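4.2 Fitting the Udex under-sink water filter

1. Close the cold water stop valve and open the kitchen tap to release the pressure.
2. Fix the bracket to the cabinet wall, 200 mm above the cabinet floor.
3. Push the grey tube fully into the port marked IN. Tighten the collar by hand.
4. Open the valve slowly and check each joint for leaks.

Caution: Do not use thread sealant on plastic fittings.

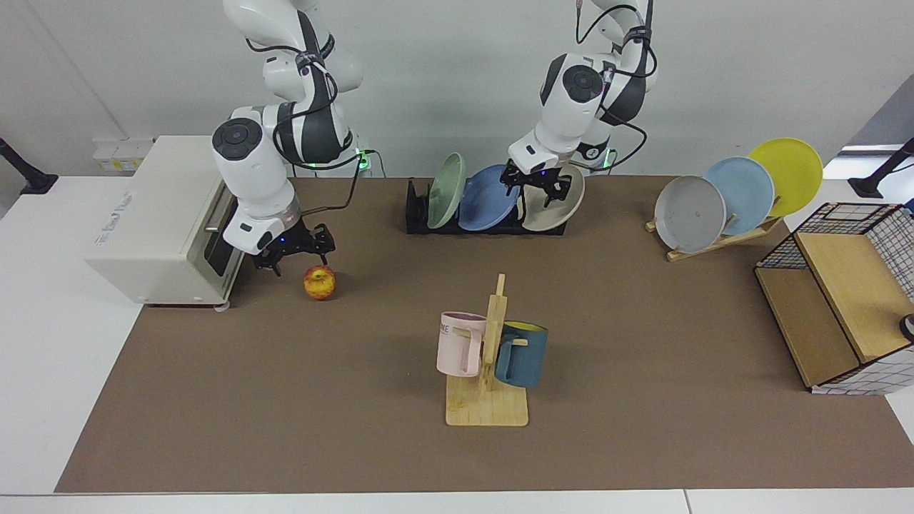
Plates and mugs.
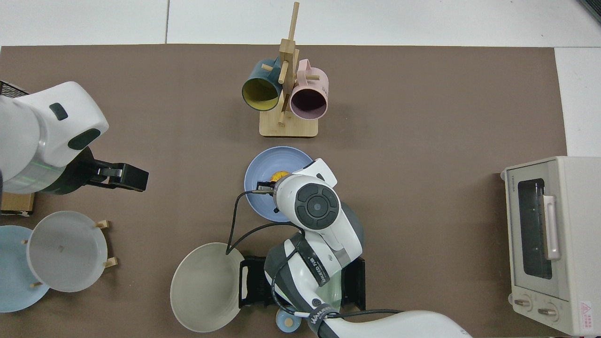 5. Flush the cartridge for 7 minutes before first use. Cloudy water at this stage is trapped air.

Note: Replacement cartridges are listed under part no. 154.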